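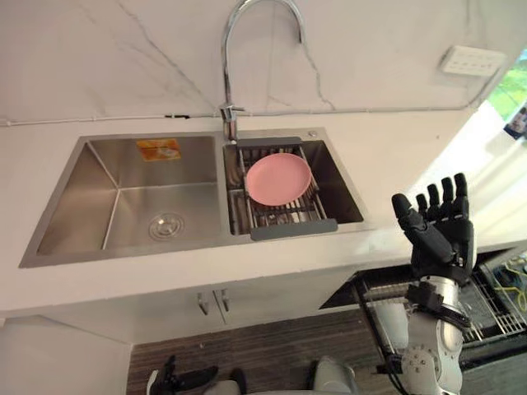 The rack that replaced the drainboard

By Chunhua Jia

For most of my adult life I kept a dish drainer on the counter to the left of the sink. It was a white wire basket with a rubber tray under it, and the tray never emptied properly. Every week or two I lifted the whole thing, found a gray puddle, wiped it up and put everything back. When we redid the kitchen last January, I decided the basket was not coming back.

What took its place is an expandable rack that sits across one basin of the sink. It is a row of thin metal rods held between two plastic ends, and it slides longer or shorter until the ends rest on the rims. Whatever drips off a plate falls into the basin. I have used one every day since, and I have talked to a good many people who own one, and most of them would not go back.

The idea is older than the product. My aunt in Stetcombe laid a slatted board over her sink and dried cups on it, and she chopped vegetables on the other side of the same board. The metal versions do the drying part better because the air gets underneath.

Measure before you buy. You need the distance from rim to rim, front to back, and you need it from the inside edges as well as the outside. A rack that only just reaches will hold a saucer and drop as soon as you set down a casserole. I bought one too short the first time, a Zelon, and returned it the next day. The second was a Strebel, and it had several inches of overlap to spare. It has stayed put.

Then look at your sink. A single wide bowl gives up part of its space to the rack, and you end up washing in a corner. A double is easier. You wash on one side and dry on the other, and the spout swings between them. If your basins are different sizes, as a lot of them are now, try the rack on both before you settle. I assumed mine belonged on the small side, which left the big side for pots. That works well after dinner. In the morning, when there are only a few bowls and a lot of fruit to rinse, I move it over the big side and wash in the small one.

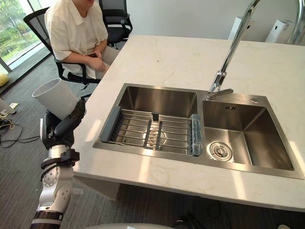
Moving it is the part I had not thought about. A drainer on the counter gets a place and keeps it. The rack goes wherever it is needed, and when nothing is drying it can come off altogether and stand in the cabinet with the baking sheets.

It also does jobs I did not buy it for. I rinse lettuce on it. I thaw a bag of shrimp on it in a bowl. Hot pans can go on the rods if the rods are steel, though I keep them well away from the plastic ends. Washed berries roll between the rods, so those still go in a colander.

There are things it does badly. Plates lie flat, and a flat plate dries slowly on the underside. I turn them once. Tall glasses tip if you knock the rack, and forks fall straight through. I stand the silverware in a jar on the windowsill. If you cook for six, one rack will not hold the dishes from a full meal, and you will be drying by hand halfway through. We are two people most nights.

Cleaning is simple enough. The rods get a wipe with a soapy sponge, and the plastic ends get a brush, since soap scum collects where the rods go in. If your water is hard, white marks show up on the metal within a week. Vinegar on a cloth takes them off. Keep the vinegar away from a marble counter — it etches the stone, and the dull spot stays.

The sink itself needs a little more attention with a rack over it. Crumbs and bits of rice drop through, and you do not see them until you take the rack off. I lift mine every night, empty the strainer and run the sprayer along the corners. Square corners look sharp in a showroom and they hold on to coffee grounds. A soft toothbrush is the best tool I have found for them.

As for price, a basic rack costs less than a decent frying pan. The ones from Cikthorpe cost more and have a thicker rod, and I could feel the difference when I pressed on the middle. For plates and cups I doubt it matters. If you dry cast iron, pay for the heavier one.

The old wire basket went to the garage, where it holds seed packets and a pair of gloves. I threw out the rubber tray.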